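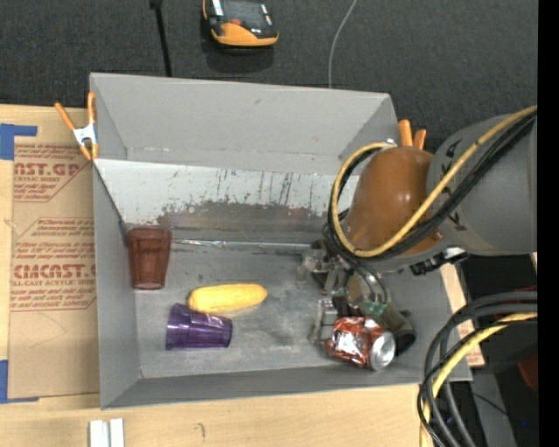
第一页 报价单上没有的东西

开场不要自我介绍太久，主持人会念。说名字，说在Evarell管设备预算，以前管仓库，够了。

图停在屏幕上，让大家看够了再开口。

第一句话：请各位看这个箱子，先别看机械臂。后面两个角上夹着橙色手柄的弹簧夹，里面那块后板刮花了，下半截磨得露出一大片褐灰色，箱底有黑的也有白的印子。左边桌上是一张还包着保护纸的亚克力板，纸角贴着蓝胶带。线缆从手臂外面绕过去，黄的一根，黑的一捆。

然后问：在座谁收到过的报价单上，写着弹簧夹？

（等一下。会有人笑，笑完接着讲。）

我今天讲的就是弹簧夹。单价便宜得可以走零用金，可是跟它同类的东西加在一起，足够让一个项目的第二年没钱。夹具、箱子、备用内衬、理线的东西、换下来的指尖，还有把这些东西摆好的那个人的工时。供应商的报价从机械臂开始，到夹爪结束，中间加一项“集成服务”。我们真正花钱的地方从那之后才开始。

提醒自己：这里别骂供应商，台下有两家。

第二页 我的立场，先摆出来

我不反对买机械臂。Evarell自己就买了，现在还在用，有的时候我路过还会站着看一会儿。

我反对的是按演示视频做预算。

演示视频里只有机器成功的那一段。预算要管的是机器停着的时间、人弯腰捡东西的时间、等配件的时间，还有开会讨论为什么在等配件的时间。这几段没有人拍。

如果台下有人是带着已经签好的合同来的，对不起，后半场对您可能有点难受，第七页是写给您的，可以先翻过去看。

第三页 箱子里放什么，决定你买什么

回到刚才那张图。箱底四样东西：一个红褐色半透明的杯子，一根黄玉米，一个横躺着的紫色半透明杯子，一个压皱了的易拉罐，夹爪就在罐子旁边。

采购的人看到这里会说，那就是“杂物抓取”，找一台能抓杂物的。我请各位把“杂物”这个词从需求书里删掉。

两个杯子是半透明的，视觉方案对透明的东西历来头疼，供应商会告诉你可以解决，请他把解决的价格写出来，写在同一页上。皱了的罐子，金属面一块一块地反白光，形状也没有两个一样的。玉米表面是一粒一粒的，形状还算听话，可它跟紫杯子几乎挨着，两件东西挨在一起的时候算一件还是算两件，验收条款里要有说法。

我们第一版需求书写的是“能够处理常见瓶罐及类似物品”。是我写的。Petkov派来做方案的人拿着这句话，很高兴地走了，因为这句话什么都没有要求他。

后来改成附一张清单，每一种物品写清楚材质、大小范围、可能的状态（压扁、带液体、叠在一起），再写一行“以下物品不在范围内”。不在范围内的那一行，比前面全部加起来还有用，吵架的时候大家都去翻那一行。

这里可以停下来问有没有人愿意念一句自己需求书里的话。上次没人愿意。不勉强。

第四页 演示是怎么骗人的（骗字可以换）

讲Cludport那次演示。

他们请我们去看设备，时间定在下午，准备了60件样品。场地很干净，咖啡也好。机器抓得很漂亮，我的同事Mohandas Achari站在旁边一直点头。

回来的路上Mohandas问我，你有没有注意到，那些样品都是他们自己带的？

我没有注意到。我看机器去了。

我们第二次去，自己拎了两袋东西，从我们自己分拣线上随便拿的，没洗。对方的工程师态度很好，说今天的参数是按上次样品调的，能不能给他们一点时间。可以。他们调了一下午。最后跑出来，要人伸手帮忙的次数占到40%。

我要替他们说一句：这个数字不丢人。脏东西、压扁的东西、粘在一起的东西，第一天能跑成这样，我觉得可以接着谈。让我不舒服的是，如果没有第二次，我会按第一次那个样子去写人力节省，董事会会按那个样子批，批完了差额由夜班补。

所以我的要求很简单，各位可以直接抄：

演示用买方的东西，演示当天才拿出来。

供应商的人不许碰箱子里的物品，碰一次记一次。

记的人是你这边的，最好是将来真的要跟这台机器上班的人。

中途调参数可以，时间照算。

如果供应商不同意，也不必翻脸，把他不同意的那几条抄进会议纪要，发给你们财务。财务看得懂。

第五页 预算表，旧的和新的

投影上是两张表并排，字小，不要念。只讲区别。

旧表有三行：设备、安装、培训。设备占绝大部分，所以讨论也全在设备上，大家为手臂的型号争了两次会，没有人问培训那行的钱是从哪儿估出来的。我后来去查，是从上一个项目复制的，上一个项目买的是打包机。

新表我把行拆得很碎，碎到Shireen Van der Merwe跟我抱怨，说这看着像她家的购物清单。她是我们财务，她抱怨归抱怨，表还是用了。

拆出来的几块，按争议大小讲：

工位本身。桌子、箱子、夹子、挡板、灯、地面。很多人觉得手臂装上去就是工位，其实手臂底下那张桌子稳不稳，箱子会不会被推着走，直接影响它每天抓的位置准不准。图里那个箱子是夹住的，你们看那两副夹子。便宜、管用，我没有意见。我要问的是，哪天箱子要换，换箱子的人知不知道该夹回哪儿？如果答案在某个工程师的脑子里，那位工程师的年薪就是你的夹具成本。

线缆。我每次讲到这里都有人看手机。请各位看图上黄色那根，在外壳旁边绕一大圈。从手臂外面走线，好处是坏了看得见、换得快。代价是手臂每动一下它都可能被拽、被磨、被挂。我没有立场说哪种走法好，我只要求报价里写明：哪几根算易损件，备几根，换一次停多久，谁换。Petkov的第一版报价把线缆写成“含”。含几根？含到哪年？

磨损件。指尖、软垫、箱子内壁，凡是会跟物品碰、会跟手臂碰的。内壁磨成图里那样，我看着倒觉得踏实，至少有人在用。会让我紧张的是一台用了半年的设备，箱子还是新的。

数据和标注。供应商喜欢说“系统会自己学习”。学习的素材是谁整理的？如果是我们的班组长晚上留下来点鼠标，那要进表，进人工那一行。

停机。旧表里没有这一行。新表里有，而且我不许它是零。

第六页 关于“几个月回本”

声音可以放慢一点，因为接下来的内容会得罪人。

我见过的回本测算，全都有一个共同的前提：机器从第一天起就按额定速度干活。我建议各位拿到测算表以后先找这个前提，一般在最后一页下面，或者干脆没有写。

我们自己的情况：从合同生效到机器能在白班独立跑一个班次，用了28周。计划里写得比这短得多，短多少我不说了，计划是我签的。

28周里面真正花在机器人身上的时间很少。等场地电源改造，等安全围栏的图纸，等我们自己内部决定这台东西归生产部还是归设备部。最后那一项拖得最久，跟任何供应商都没关系。

所以做预算的时候，请把现有的人手留着，整段留着。不要在设备到货的那个月就把岗位减掉。我知道有人的立项书就是靠减岗位批下来的。那就在立项书里把减岗的时间写晚一点，宁可被退回来重写一次。

Ulises Herrera当时是白班的班长，他对回本这个事情有个说法，他说你们算的是机器省我几只手，没有算机器要我几只手。我把他这句话贴在预算表上面，后来被人撕了，我又贴了一次。

（如果时间紧，Ulises这段可以不讲。）

还有一个容易漏的：节省下来的工时，如果变不成少付的工资，也变不成多出来的产量，它在账上就不存在。每个班次里零零碎碎省出来的几分钟，散在不同的人身上，收不回来。供应商的表会把这些分钟全部加起来乘以时薪。Shireen看到这种表，会在旁边打一个问号，问号很大。

第七页 已经签了的怎么办

翻到这页的时候看一下台下，有些人会抬头。

合同签了，钱付了一部分，现在发现行数不够。我能给的建议不多，而且都不舒服。

第一，去把验收条款找出来，看“验收”是用谁的物品、跑多久、由谁记录。没写的，趁设备还没到货去补一份书面说明。到货以后对方的耐心会少很多。你的也会。

第二，问清楚软件。我们用的Plostora，本来以为是一次买断，后来发现视觉模块是按年付的，合同正文里有，字不小，是我们没看。如果你们的设备停了续费会怎样，请去问，请让对方用邮件回答。是降级、停更新，还是直接不能跑，三种情况的风险差得很远，价钱也应该差得很远。

第三，从别的地方挪一笔钱出来做零碎采购，授权给现场。要的不多，关键是不要走流程。我们有一次为了换箱子，填了采购申请，比价，三方签字，箱子来的时候尺寸不对，因为填单子的人跟量尺寸的人没说过话。后来Ulises手里有一张卡，每个月有个上限，事后贴发票。审计问过一次，解释了就过去了。

第四，别急着买第二台。

第八页 为什么别急着买第二台

一般是第一台跑顺的那个月，有人会来谈批量价。

批量价的折扣是真的，我算过。问题在于第一台跑顺是因为有人天天看着它，第二台来了以后，看着的人还是那么几个。Horacio Escobar管我们另一个厂区，他那边比我们早买，一口气上了5台，理由是备件可以共用，培训可以一起做。逻辑没毛病。

我去参观的时候，有两台在跑。另外几台各有各的故事，一台等夹爪，一台换了产线以后没人重新标定，剩下那台我问了三个人，得到三种答案。

Horacio同意我讲这个例子，条件是我要把后半段也讲了：后来他把暂时没人管的那几台停掉，拆下来的部件给还在跑的当备件，产出反而比以前稳。他说这是他做过最贵的备件采购。他说的时候没有笑，所以我也不好笑。

我的看法是，第二台的预算应该跟着人走。现场有几个人能在没有供应商的情况下把机器从停机恢复过来？数一数这个人数，再决定台数。这个人数在大多数公司是一，而且他在找工作。

第九页 租、买、还是再等等

每次问答都会有人问租赁，干脆做成一页。

租的好处，退出便宜。坏处是租赁公司配的东西是标准件，你的箱子、你的夹子、你的物品清单都不标准，改造费用照样是你出，合同到期改造的部分带不走。我看过的租约里，写得最细的是归还时的外观要求，写得最粗的是故障响应。请反过来谈。

买的好处是可以随便改。在桌上钻孔、在臂上绑线，没人管你。财务上要折旧，折旧年限写几年，跟设备实际能用几年，大概率对不上。请问一下厂家，这个型号的控制器还会卖多久。他们不爱答这个问题，越不爱答越要问。

再等等。我觉得这个选项被低估了。等的时候可以做的事：把物品清单做出来，把来料的箱子统一了，把照明弄好，把谁负责写下来。这些事不需要机器人，做完以后有的工位会发现自己也不太需要机器人了，有的工位会发现原来可以买便宜一档的。Maximiliano Henríquez在我们这边做流程，他花了一个夏天只做了一件事，把三种周转箱换成一种。那件事省的钱比我的机械臂项目头一年省的多，他没有上过任何一次台，今天也没来。

（他不让我拉他来。可以讲，他知道。）

第十页 问供应商的几个问题

这一页投在屏幕上，让大家拍照，自己喝口水。不必逐条念，挑两条讲。

上一家客户里，退货或者停用的是谁，能不能给个联系方式？

你们的演示工位，从搬进来到现在，换过几次夹爪指尖？

箱子挪了一点位置，操作工自己能不能处理，还是要打电话？

电话打了之后，来的人从哪里出发？

视觉看不见的物品，系统是跳过、停机，还是反复去抓？反复抓几次算完？

报价里“含”字后面的东西，能不能换成数量？

如果我们明年不续软件，机器还能做什么？

这次报价的有效期里，你们自己会不会换负责人？

讲第一条：真正肯给联系方式的供应商我只遇到过一家，是Cludport，这一点我要公道。那位前客户在电话里讲了很久，讲完以后我还是买了Cludport的东西，只是把维护那一行改了。听过坏话再买，跟没听过就买，签字的时候手感不一样。

讲第五条：反复抓这件事，现场的人最恨。机器停了会响，人会过去。机器在那里一遍一遍地去够同一个罐子，不响，从远处看它很忙，报表上它也很忙。我们是过了好些天才从产量上看出来的。所以各位在看供应商给的“运行时间”的时候，请问一下那里面有多少是这种忙。

第十一页 谁来签字

短页，讲一分钟。

Evarell现在的规矩：立项书上除了部门负责人，现场班长也要签。他签的那一格写的是“我知道我的班要多做哪些事”。头一次用这张表的时候，班长拒签，项目推迟了，部门负责人很不高兴，来找我。我说那他拒签的理由是什么？理由是清箱子的活没有写给谁。写上以后他就签了。

清箱子。各位再想想图上那个箱底，那些印子。总得有人擦的，或者有人决定不擦。两种都要有人负责。

第十二页 收尾，以及留给问答的材料

把开场那张图再投一次，停在那里，直接进问答，不做总结。

可能被问到的：

“你这样讲，老板不会批的。”答：可能吧。我们那版碎表第一次交上去，被问得很惨，金额比旧表高出一截。第二次带着Shireen一起去的，由她讲停机那一行，批了，砍掉了一部分培训。培训那部分后来还是花了，从别的科目走的，这个不要在会上学我。

“大模型出来以后，抓杂物是不是已经解决了？”答：我不做算法，不评价。请他把贵公司的东西倒进箱子里试一下，带着水的那种。解决了的话我很愿意改这份讲稿。

“弹簧夹到底放哪一行？”一定会有人开这个玩笑。答：工位耗材，编号自己编，别放“其他”。“其他”那行到年底谁都不认。

“有没有模板可以给？”有，会后找工作人员留邮箱，Mohandas周一统一发。模板里的金额都清空了，公式还在，停机那一行如果填零，整张表会变红，是Shireen设的，不要来问我怎么关。

“Petkov后来怎么样了？”还在合作。线缆那一项他们重新报了，写明了根数，价格涨了一点，我们接受了。台下如果有Petkov的朋友，散会以后我请喝咖啡，报价的事换个日子谈。

翻页器记得还给音响台，上次带回家了。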